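Come build with us: helpers wanted for the two-armed table at the Vandton Street shop

Posted under: Calls and openings

We're looking for four or five people to join a build that has been taking over one end of our shared workshop since the winter, and if you've ever wanted to get your hands on a robot without having to buy one first, please read on (it's a bit long, sorry, we get excited).

The project is called Prosley. It's a pair of small tabletop arms with two-finger grippers, and what we want from it is very ordinary: we want it to tidy a desk. Pens in the tray, brushes in the tray, the tray pushed back where it belongs. A child can do this in under a minute. Prosley can do some of it on a good evening, and we'd like more good evenings, and for that we need more hands than the three of us who started it.

The shop itself is the old Silletti bakery building, put up in 1939, with the wide front windows and the floor that slopes a little toward the drain. Members share the benches, the printers, the drill press and the kettle. You don't need to be a member to answer this call. We'll cover your shop fee for as long as you're on the build, and if you like the place you can join properly afterward.

What you'd be doing

Most sessions have two parts. In the first we fix whatever came loose last time, which might mean printing new fingertips, running a cable again, or chasing a fault in the wiring with a meter and a lot of patience. In the second, one person sits at the controls and moves the arms through the job by hand while another lays things out on the table, keeps the notes and calls a stop when something looks wrong. We swap seats often, and everyone gets to drive! Last month we did 121 tries at picking things up, which sounds like plenty until you see how many of them ended with a marker on the floor.

You'd also have a say in what we build next. We've been arguing in a friendly way about fingertip shape since May, and fresh opinions would be very welcome, especially from anyone who has made jewelry, tied flies, repaired watches or done any other work where small things have to be held just so.

Who we hope will write

Anybody patient, really. Two of the three of us came from outside engineering, and the best idea so far (a softer close at the end of the grip) came from a retired dental assistant. We'd especially love to hear from

people who can solder, or would like to learn
people who have used a 3D printer and know what it's like when the first layer won't stick
someone comfortable with a little Python
someone who writes clear notes and doesn't mind being the one who does

You should be 16 or older, and anyone under 18 needs a parent's signature on the shop form. Long hair gets tied back near the arms, and loose sleeves get rolled up.
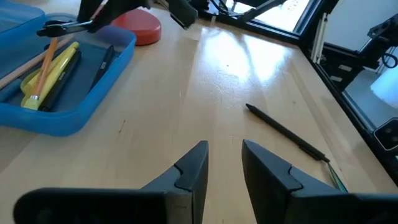

Pens are still our hardest customers. They're thin, they like to roll, and the arm has to come at them from the correct side or it simply shoves them along the wood. Glare is the other headache, because the small camera at the wrist has to cope with daylight bouncing off the tabletop, and we haven't decided between a matte cover for the table and a blind for the window. If you have feelings about either, bring them along.

Time and place

We meet twice a week from 6:30 to 9:00 in the evening, and we'd ask you to come to at least one of those for 10 weeks. There's a bus stop at Durán Square, a short walk up the hill, and bike parking inside the side door. The door and the restroom are step-free.

It's unpaid, I'm afraid. There is soup, though, and you may keep any spare set of printed parts you make along the way, which a couple of earlier helpers have used to start arms of their own at home.

How to answer

Leave a note in the Prosley box at the front desk, or use the contact form on the shop page and put "two arms" in the subject line. A few lines about yourself is plenty. Tell us which evenings suit you and one thing you've made or mended, however small. We'll write back to everybody and invite you to come by for a look before you decide anything. Wear shoes you don't mind getting dusty.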